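# Come spend a season with us in Skestano (guesthouse host and walking guide wanted!)

Hi, I'm Karine Li, and I run a little guesthouse and travel outfit called Otura, up the hill from the ferry dock in Skestano. We need one more person for the season, and I'd much rather write this myself than copy one of those job ads that all sound the same.
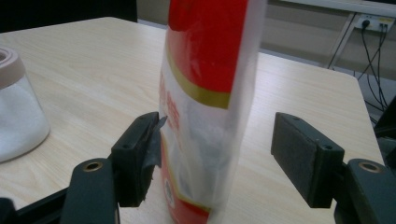

So, the job. It's half guesthouse and half walking guide, and you really do have to like both halves. Mornings you're in the house – breakfast, checkouts, the guest who wants to know if the bus to Sornska runs in the rain (it does, but late). Afternoons you're out with a small group on the old town walk or the coast path, and once in a while you'll take people across on the ferry for the day.

I've been doing this long enough to know who's happy here and who isn't. People who came for nightlife were miserable by the second week. We have one bar, it closes at 10 pm, and the owner will tell you about his knees. People who like swimming before work, reading on the porch and getting to know the same faces at the bakery tend to cry when they leave! Jaxon Leclerc came to us for one season straight out of college and stayed for three, and he's only going now to start a hostel of his own. His room is the one you'd be getting.

## What you'd be doing

- Serving breakfast and clearing up after it (Rosalba Vitale cooks, and she's particular about her pans)
- Checking guests in and out, and answering emails when I'm on the phone
- Leading walks of up to a dozen people, in English
- Meeting the evening ferry and helping with bags up the hill
- Keeping our trail notes up to date – fences move, signs fall over, dogs change their minds about people
- Changing beds on turnover days, which all of us do, me included

The long walk goes up to the Wanigasekara lookout, at 2,664 feet. It isn't a hard climb but it's a steady one, and you need to be able to do it while chatting and carrying the first aid kit. Rosalba says the view is better in the fog. I've stopped arguing with her.

## What I'm looking for

You've traveled a bit on your own and remember what it felt like to show up somewhere tired and not know where to put your bag. That matters more to me than a tourism degree, though if you have one, great, tell me about it. You should speak comfortable English, and a second language would be lovely, especially French or Italian. You need a current first aid certificate before you lead a group, and if yours has run out we'll pay for the refresher.

You don't need to know Skestano. Océane Girard does our guide training, and she'll walk every route with you before you take anyone out by yourself. She grew up here and knows which gate sticks and whose orchard we're allowed to cut through. Ask her about the chapel and bring a sandwich, you'll be there a while.

A driver's license helps but isn't a must. I've hired two people who didn't drive and we managed fine with the van schedule.

## Pay and the rest of it

The pay is 1,587 a month in euros, before tax, plus your room and all your meals. You keep your tips. I also put 600 toward your travel here, paid with your first month's wages so you're not waiting until the end of the season for it.

The room is upstairs at the back, with its own shower and a window over the lemon trees. The Wi-Fi is good downstairs and moody upstairs. You get two days off a week, usually together, though in the busiest stretch of summer they may get split up and I'd rather say so now. Staff ride the ferry free on days off, so you can get over to Sornska for the market or the longer beach.

We start in June and finish when the last ferry timetable ends in the fall. I need someone who can stay for the whole thing, please. If you're planning to leave in the middle for a festival or a cousin's wedding, tell me up front and we'll see if it can work (a few days is fine, three weeks isn't).

## How to apply

Send me a note, a page at most, and your résumé if you have one handy. In the note I'd like to hear about a place you went that turned out differently than you'd expected, and what you did with the rest of your day. Please don't send a cover letter about your passion for hospitality. I've read a lot of those!

If it sounds like a match, I'll set up a video call with me and Vernon Caron, who does our bookings and drives the van. It's casual – he'll probably ask what you eat for breakfast. After that we'd love to talk to one person you've worked with, and then I'll let you know either way. I answer everybody, even if it takes me a little while in the busy weeks.

Couples and friends are welcome to write, but there's only the one job and one single bed, so have a think about that first.

You can reach me through the contact form on the Otura page. Put "Season job" in the subject line so Vernon doesn't file you under room requests.

– Karine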